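4章 卓上物体配置タスクの初期化と評価試行

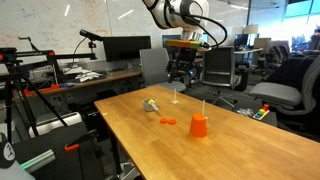
Quintero手順では、評価試行の初期状態を「腕の待機姿勢」「対象物の配置」「視点」の三項目に分けて定義し、それぞれを独立に再現する。初期状態のばらつきが方策の差より大きいと、成功率を比較しても意味のある結果は得られない。待機姿勢では指を開いたまま天板の上方に保持し、どの対象物にも触れさせない。対象物は向きまで含めて初期状態とみなす。橙色のカップのように伏せて置いたものは「伏せ」、柄の付いた灰色の小カップのように立てて置いたものは「立て」と記録し、橙色の円盤2枚のように並べて置くものは、隣り合う関係も配置の一部として扱う。細い白色のペグは参照位置として用い、試行の途中では動かさない。

本章の手順はMoven記録ソフトウェアの2018年6月版を前提とする。それ以前の版では配置ファイルの書式が異なるため、付録Bの変換手順を先に実施すること。

4.1 事前確認

1. 非常停止スイッチを押し、腕の駆動電源が遮断されることを確認する。確認後、スイッチを解除する。
2. 手首部のケーブルに十分な余長があることを確認する。手首関節を可動範囲の両端まで低速で回し、ケーブルが張る場合は固定位置を手前にずらす。
3. グリッパの開閉を5回繰り返し、全開時と全閉時の指令値と実測値の差を画面で確認する。差が許容値を超えた場合は3章の原点合わせをやり直す。
4. 三脚の脚の固定部およびカメラアームの締結部に緩みがないことを確認する。
5. 天板から、配置ファイルに記載のない物体をすべて取り除く。

注意:手順2および3の実施中は、腕の可動範囲に手や頭を入れないこと。低速モードであっても、指の間に挟まれると負傷するおそれがある。

注記:天板の外に置いた物品は配置ファイルに登録しない。ただし、試行系列の途中で位置を変えた場合は、視野内の背景が変化するため、試行記録の備考欄に記入する。

4.2 視点の登録

1. Movenを起動し、メニューから「視点登録」を選択する。
2. 三脚カメラの映像に天板の作業領域がすべて含まれるように、雲台の向きを調整する。
3. 露出とホワイトバランスを手動に切り替え、値を固定する。
4. 基準フレームを16枚取得する。取得中は腕および対象物を動かさない。
5. 取得後に表示される平均画像を確認し、輪郭に二重像がないことを確かめてから「保存」を押す。

二重像が認められる場合は、三脚の振動または照明の明滅が原因であることが多い。床面の状態を確認し、手順4から再実施する。

注記:窓のある部屋では、外光によって基準フレームの明るさが時間とともに変化する。試行系列が2時間を超える場合は、系列を分割し、分割ごとに視点登録を行う。登録名の末尾には通し番号を付ける。

4.3 対象物の配置

1. 「配置再現」画面を開き、使用する配置ファイルを読み込む。
2. 登録済みの配置が、現在の映像に半透明で重ねて表示される。透過率の初期値は50%である。
3. ペグなど、参照位置となる物体を最初に合わせる。
4. 残りの対象物を奥から手前の順に置き、輪郭を重ね表示に合わせる。
5. 各対象物の向きを「立て」「伏せ」「横」から選択し、配置ファイルの値と一致することを確認する。
6. 柄のある対象物は、柄の方向も重ね表示に合わせる。
7. 天板から手を離し、「配置確定」を押す。

配置確定時に残差が表示される。残差が許容値を超えた対象物は赤枠で示されるので、その対象物だけを置き直す。参照位置の物体が赤枠になった場合は、手順3からやり直す。

注意:配置作業中は必ず腕を待機姿勢にし、操作権を「ロック」にすること。ロック中は遠隔操作装置および方策の双方からの指令が無効になる。

4.4 評価試行の実施

1. 「方策」欄で評価対象の方策を選択する。比較評価では「ブラインド」を有効にし、方策名を操作者に表示しない設定とする。
2. 試行回数を設定する。Quintero手順の標準値は、1方策につき100回である。
3. 周囲の作業者に開始を知らせ、操作権を「自動」に切り替える。
4. 「開始」を押す。記録は腕が動き出す前に始まる。
5. 試行が終了したら、判定欄に「成功」「部分成功」「失敗」「無効」のいずれかを入力する。
6. 操作権を「ロック」に戻し、4.3の手順に従って次の配置を再現する。
7. 設定した回数に達するまで、手順3から6を繰り返す。

判定基準は次のとおりとする。

成功:指定された対象物が目標領域内で静止し、指が対象物から離れている。
部分成功:対象物を天板から持ち上げたが、目標領域内に置けなかった。
失敗:制限時間内に対象物を持ち上げられなかった。または指定外の対象物を倒した。
無効:通信断、非常停止、配置の誤りなど、方策以外の要因で試行が成立しなかった。

無効とした試行は回数に含めず、同じ配置で再実施する。無効が3回続いた場合は系列を中断し、4.1から確認する。

注意:対象物が指に引っ掛かったまま試行が終了した場合は、非常停止スイッチを押してから取り除くこと。「開放」ボタンによる遠隔開放は、対象物が天板に接している場合に限り使用できる。

4.5 参考:初期状態の再現が結果に与える影響

本手順の策定にあたり、2月に予備評価を行った。同一の方策を用い、目視のみで配置した場合と、重ね表示で配置した場合を比較したものである。無効を除いた有効試行は両条件の合計で964回であった。

目視配置では、系列の後半になるほど対象物が天板の手前側に寄る傾向が見られた。この偏りは操作者が交代すると一度解消し、その後ふたたび現れた。重ね表示を用いた場合、同様の偏りは認められなかった。また、円盤のように薄い対象物では、把持の成否が初期位置のわずかな違いに左右されやすく、目視配置では系列間の成功率の差が大きくなった。高さのあるカップでは、条件間の差は小さかった。

この結果は一種類のグリッパによるものであり、指の形状が異なる場合には当てはまらない可能性がある。Omevton形式の指先に交換して使用する場合は、比較評価に先立ち、同一方策で2系列以上の反復を行い、系列間の差を把握しておくことを推奨する。

4.6 データの保存

1. 系列の終了後、「系列を閉じる」を押す。閉じた系列の判定は変更できない。
2. 保存先としてUstarサーバを選択し、転送を開始する。
3. 転送完了後、画面に表示される試行数と手元の記録表の試行数を照合する。
4. 一致を確認したのち、ローカルの一時ファイルを削除する。

注記:一つの系列に200を超える試行を含めると、照合画面の表示に時間がかかる。その場合は系列を分けて保存する。

転送が途中で停止した場合は、系列を開き直さずに「再送」を選択する。再送しても完了しない場合の処置は、7章「通信エラー一覧」を参照のこと。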